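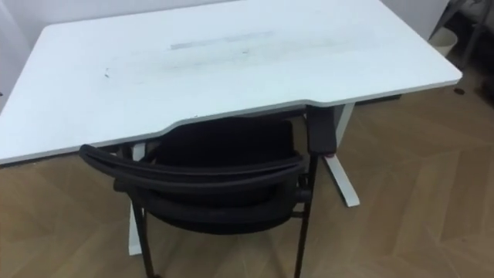 The Platell desk in white, with the curved front edge and a black office chair pushed in.

Platell Standing Desk, White

We've been selling desks for a good many years now, and if there is one we find ourselves recommending again and again (to customers, to cousins, to the man who came in to read the meter) it is the Platell. It's a plain, friendly sort of desk with a generous rectangular top, softly rounded corners and a front edge that dips gently inwards, so you can draw your chair up close and rest your forearms on the desk instead of on thin air. The frame is white as well, with feet that angle out towards the front to keep everything steady.

The Platell was drawn up for us by Marcelle Poulain, who spent the better part of a winter working at one prototype after another, and who was quite immovable on the subject of that curve. We did ask whether a straight edge might be simpler. She sent us a straight one to try for a fortnight, and we didn't ask again!

It sits very happily on a wooden floor, and the pale finish helps it melt into a light-coloured wall, which is a blessing if your office is also your spare bedroom.

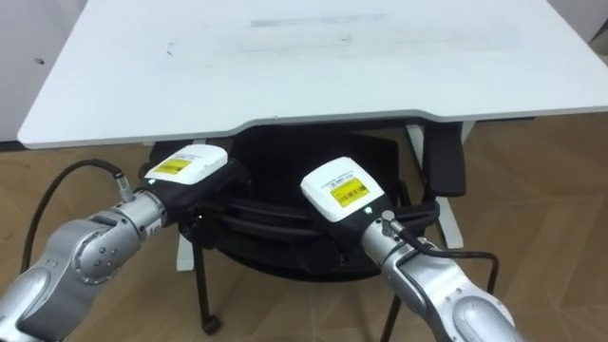
A word about chairs, as we're asked so often. Most office chairs on castors will tuck in nicely, but do measure the height of the armrests before you order, particularly if yours are tall and you like to keep the desk low. Our own Seretti chair goes under with the desk at its usual sitting height, and so does the older Perrin if you drop the seat a touch. If you have something else at home, ring us with the measurements and we'll gladly work it out with you over the phone.

Looking after the top is no trouble. A white surface will show the odd smudge or scuff, as any white surface does, and a soft damp cloth with a drop of washing-up liquid is the place to start. Go over it again with clean water and dry it with a tea towel. Please keep scouring powders well away from it.

Delivery takes around 20 days, and the desk comes in 3 boxes. Most people have it together in 40 minutes, though we'd suggest finding a second pair of hands for turning it over. 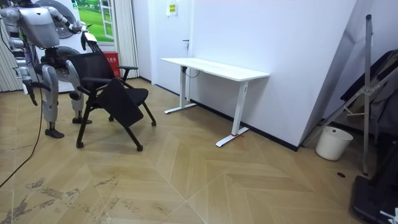
Can I buy the top on its own and put it on a frame I already have?

You can, provided your frame is a Platell or a Sadico, as the fixing holes are in the same places on both. Tops for the Sadico will be back in stock in October.

Page updated July 10, 2020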